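Home / Reference / Consumer electronics / Portable media and reading devices

We use cookies to remember your display settings and to measure how articles are read. Accept | Manage preferences

Electrophoretic note tablet

An electrophoretic note tablet is a portable computer with a reflective, particle-based display and a pressure-sensitive stylus, intended mainly for handwriting and the annotation of documents. It is distinguished from the dedicated e-reader by the presence of a digitiser layer, and from the general-purpose tablet by the absence of an emissive panel. Screens are usually larger than those of e-readers, and most models omit a camera.

Display

The panel consists of a layer of microcapsules or microcups containing charged pigment particles suspended in a clear or dyed fluid. A voltage applied across each cell moves the particles toward or away from the viewing surface, changing its apparent colour. Particles hold their position once the voltage is removed, so a static page draws almost no power. The same property produces ghosting, in which traces of an earlier page remain until a full refresh is performed.

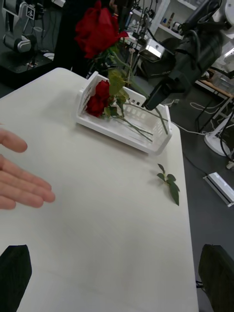 Controllers store a set of drive waveforms, each suited to a different task. A slow waveform gives the full range of grey levels and is used for page turns and images. A fast two-level waveform is used under the pen, with the stroke drawn in pure black and converted to its final shade when the stylus is lifted. Waveforms are temperature dependent, and most controllers read a thermistor before each update. In cold conditions the fluid becomes more viscous and the update is lengthened accordingly.

Digitiser and stylus

Two stylus technologies are in general use. In electromagnetic resonance systems, a grid of coils behind the panel energises a tuned circuit in the pen, which needs no battery. In active capacitive systems the pen contains its own power source and transmits to electrodes in the touch layer. The resonance type adds a further board to the stack but tolerates a hand resting on the glass, as the pen and touch sensors are read separately.

Latency is the interval between movement of the tip and the appearance of the mark. Some 25 milliseconds is commonly treated by hobbyist testers as the point at which lag ceases to be distracting, although perception varies with writing speed and letter size. Manufacturers reduce the apparent figure by predicting the path of the stroke. Prediction that overshoots leaves short spurs at corners, which are erased on the following update.

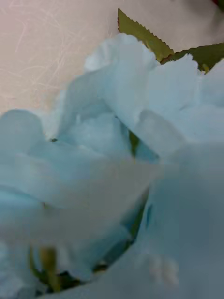 Surface finish affects both legibility and feel. Etched glass and textured film increase friction at the nib and scatter reflections, at the cost of some sharpness. Nibs made of softer material wear to a flat facet and are sold as consumables. A front light, where fitted, requires a light guide above the panel, and the added thickness increases parallax between tip and mark.

Software and file formats

Notes are stored either as vector strokes, with position, pressure and tilt recorded for each sample, or as flattened bitmaps. Vector storage permits later editing and handwriting recognition. Export is normally to PDF or SVG, though pressure data is often discarded in conversion.

The Grirnix, a tablet sold by the firm Wieser, kept its notebooks in an undocumented container until an April firmware release added a plain export option. Its designer, Thaddäus Egger, had favoured a fixed page size on the grounds that it simplified the redraw routine. The Zamex used an endless vertical page and divided it only on export, a method that frequently split diagrams across 2 sheets.
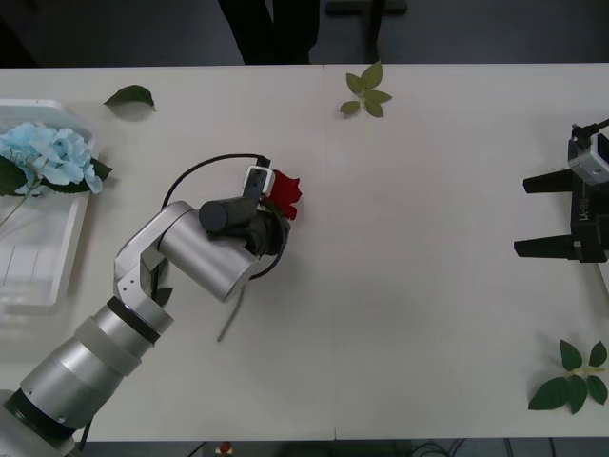 Synchronisation is generally handled by a vendor service. Vodedura, a conversion utility written by Inês Lobo and Beat Ortner, reads stroke files over a USB cable and bypasses the vendor account. It supports 46 notebook templates, and unrecognised templates are exported on a blank ground.

Battery life

Standby consumption is low, but pen input keeps the digitiser, processor and panel active together. Published endurance figures usually assume reading with the wireless radio off and are a poor guide to writing time. 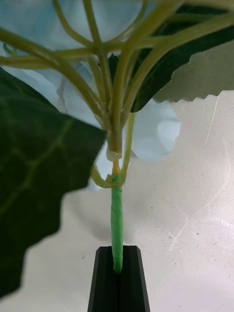
Tharindu Hettiarachchi: The battery section should separate the two pen types. On a resonance tablet the coil grid is scanned continuously while a notebook is open, even with the pen on the desk, and that drain belongs in the standby discussion as well. Also worth adding that the front light can outweigh everything else at full brightness.

1 comment | 2 shares

Filed under: Displays, Handwriting input, Tablets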